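How to clean a tabletop that's gone gray (white laminate, melamine, painted)

Udbridge home notes. Last updated May 23, 2025

Quick one. Got asked about this again after the sink post so putting it all in one place. White tables go gray. Not dirty exactly, you wipe them and the cloth comes up clean and the thing is still gray. Mostly it's old cleaner. Layers of it. Spray, wipe, spray, wipe, never rinsed, and every layer grabs a bit of dust.

What you need

Two buckets or big bowls
Dish soap, the plain kind
Baking soda
White vinegar
Microfiber cloths, at least 3
A melamine sponge (the white eraser ones)
Old toothbrush for the edges

Not bleach. It yellows some laminates and you can't undo that.

First find out what the top is

Laminate and melamine: hard, cold, water beads up. Fine for everything on this page. Painted wood: look underneath for brush marks or bare wood. Go easy, skip the eraser sponge. Stone or anything that might be stone: stop, no vinegar, it etches. If you still have the paperwork, check it. My big one is an Overgaard and the care sheet was taped under the top the whole time.

Step one, dry wipe

Get the crumbs and grit off dry. Everybody skips this. Grit plus wet cloth equals fine scratches, and scratches are the other reason tables look gray.

Step two, strip the old cleaner

Mix 500 ml of warm water with 200 ml of vinegar. One bowl. Plain warm water in the other. Wring the cloth out well, you want damp not dripping, especially near seams. Do a patch as big as a dinner tray, wipe with the vinegar mix, leave it a minute, wipe again, then rinse with the plain water cloth. Move on to the next patch. Change the plain water when it goes cloudy, which will be sooner than you think.

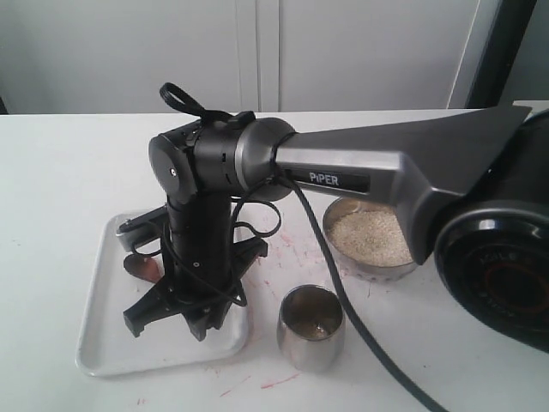 If it still feels tacky after that, go over it one more time with a few drops of dish soap in warm water. Rinse again. Dry with a clean cloth right away or you'll get streaks and think it didnt work.

Step three, spots

Coffee or tea rings: baking soda and a little water, paste like toothpaste. Leave five minutes. Rub in small circles, rinse.

Pen: rubbing alcohol on a cotton ball, dab, don't scrub. Ballpoint comes off easily, permanent marker takes a few goes.

Scuffs: eraser sponge, wet, hardly any pressure. It's an abrasive. On a glossy top it will leave a dull patch if you lean on it, so test at the back corner first.

Glue or sticker gunk: cooking oil for ten minutes, then a plastic card, then dish soap.

Step four, edges

Toothbrush, soapy water, along the edge banding and round any cable holes. Wipe as you go. If the banding is lifting don't get water in there, the board underneath swells up and that's it. Glue it down first, do the rest another day.

Keeping it white

Damp cloth most days. Dish soap once a week. Rinse every time, even when you can't be bothered. I used the Druver spray for years and it's fine, smells nice, but it needs rinsing too whatever the front of the bottle says. The Brakell cloths hold up to a lot of washing, no fabric softener tho, it clogs them.

Sun yellowing is a different problem. Won't wash out. Turn the table or pull the blind, mine got noticeably worse last August by the south window.

How long does it take

Roughly an hour for a six-seat table the first time. After that ten minutes.

Can I polish it after?

On laminate no. Polish just starts the whole build up over again. Painted wood can take a thin coat of clear wax, buff it well and leave it overnight before you put anythng heavy back on.

Next up is grout, when I get to it.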